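Ticket 572: e-filing rejects our exhibits, "document not text searchable"
Opened by: Bontu Tilahun
Category: Filing / PDF conversion
Status: Waiting on support

Hi again, it's me. I'm the paralegal at a two-lawyer office (landlord and tenant mostly, some small estates) and we file everything through Fastaven. Since the February update the court portal keeps kicking back our exhibits, and I've been keeping notes because I figured you'd ask me for them!

What happens: I put together a motion in Skindport, attach the exhibits, hit Bundle, and send it over to Fastaven. Fastaven says "Accepted for review" and I get my little green check. Then an hour or two later the clerk's side bounces it with "Exhibit not text searchable." The motion itself goes through fine every time. It's only ever the exhibits.

What I tried, in order:

Re-scanned the lease at a higher setting. Bounced.

Ran the text recognition in Skindport again with "Overwrite existing text layer" ticked. Bounced, and it took forever (20 pages, you'd think it was a phone book).

Filed the exhibits one at a time. Exhibits A and B went through, C bounced. C is the lease with the handwritten riders, so I thought okay, it's the handwriting. But then I filed C from my boss's login and it went through?? Same file, I didn't touch it.

Turned off "Compress on upload." No change that I could see.

Tried a different browser and cleared everything out, which also logged me out of payroll, so that was a fun morning.

Attachments on this ticket (4):

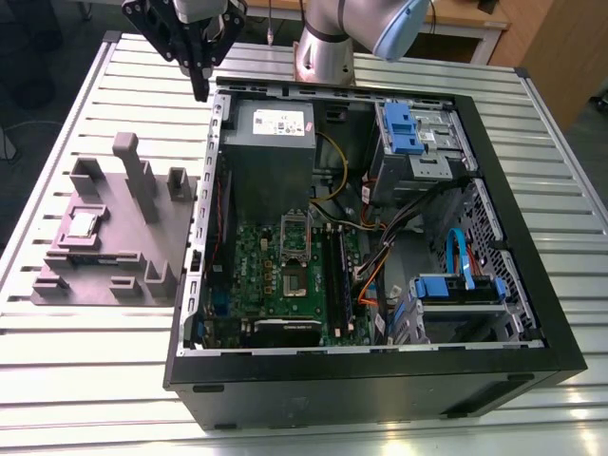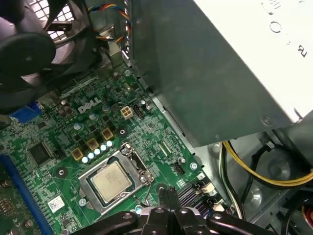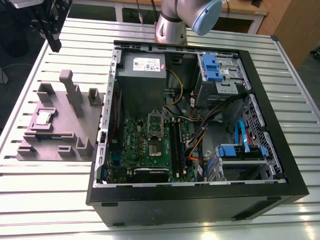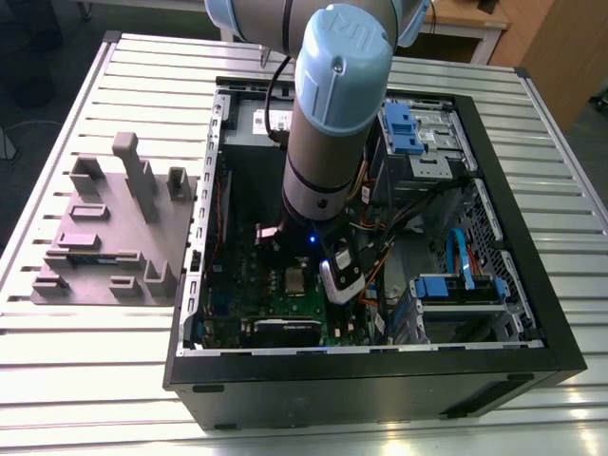 Thái, 2:15 pm
Hi Bontu, thanks for the notes, they help a lot. I think the login is your clue. Each user has their own bundle profile, and the update reset some of them to "Flatten all." Flattening turns every page into a picture, so the text layer you made in Skindport gets thrown away before the clerk ever sees it. Could you go to Settings, then Bundles, then My Profile and tell me what it says next to Exhibits? Please don't change it yet, I'd like to see the value first.

Bontu Tilahun, 2:40 pm
Okay, looking now. Mine says "Flatten all." My boss's says "Keep layers." I never picked that, I didn't even know there was a My Profile page! But wouldn't that break A and B too? Those went through from my login.

Thái, 3:05 pm
Good question. Were A and B made straight from Word, by any chance? The flatten step skips anything under a certain size, and short typed documents usually slip past it. Your lease would be well over.

Bontu Tilahun, 3:20 pm
Yep, A is the notice and B is a one-page letter, both typed here. So that fits. I switched mine to "Keep layers" and saved, then logged out and back in, and it stayed. I also opened the bundled PDF before sending and searched for "security deposit" and got 8 hits, where the bounced copy gives me zero. I've re-filed C and I'm waiting on the clerk.

Two other things while I have you. One, I have a reply brief due Saturday at midnight (yes, the court really does count it) and it has 19 exhibits, so if there's anyone on weekend duty I'd love to know how to reach them. Two, can I get something in writing saying the bounce was a settings problem? The other side is already grumbling that our motion came in late, and my boss wants to put it in his declaration.

Thái, 3:50 pm
I've asked for a filing history letter for you, with the submission times and the rejection codes on it. It comes from our records desk as a PDF. For Saturday, use the Helto chat button at the bottom of the filing page, it's staffed until the midnight cutoff. I'll leave this ticket open until the clerk accepts Exhibit C.

Bontu Tilahun, 4:30 pm
Perfect. Nothing back from the clerk yet, I'll post here when I hear. Please make sure the letter has the case number on it, the last one we got from records didn't and I had to send it back.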